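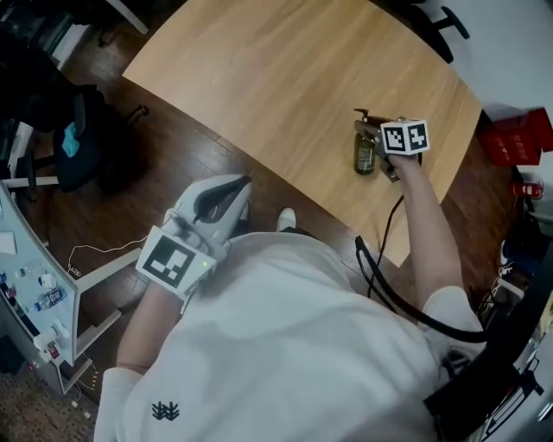
A dark glass pump bottle at the round-edged table

News from the Rutora rooms, November 2022

Those of you who remember our old trestle will know how long we have been wishing for a proper table, and I am so pleased to say that we have one at last. It is a lovely pale wooden thing with a curved edge (no more bruised hips when you squeeze past!) and a warm grain that looks well against the dark floor. It came to us from Drurnar, who were clearing out their upstairs offices and let it go for a very kind price, and it took 5 of us and a good deal of puffing to get it up the stairs.

Several people have asked what may be put on it. Pump bottles are fine, as are jars and mugs, but please stand them upright and give the bottom a quick wipe first, as a drip of soap or oil leaves a ring on bare wood and we have already had one fright with a leaky bottle from the kitchen. We hope to oil the top properly in April, when the windows can be left open, and Bastos have promised us a tin of whatever it is they use on their own benches.

Coats are still ending up on the backs of chairs, and I am as guilty as anyone. There are 7 new hooks by the door now, so do use them.
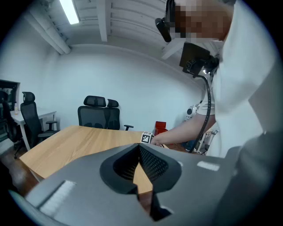 Chairs and the Grernusura fund

The black mesh chairs with the headrests have been a great success, and at the end of a session they can be pushed in against the table so the floor can be swept. We have raised roughly 2,000 pounds towards the rest of the furniture and would dearly love to reach 3,000 by spring. The tin is on the kitchen shelf next to the tea.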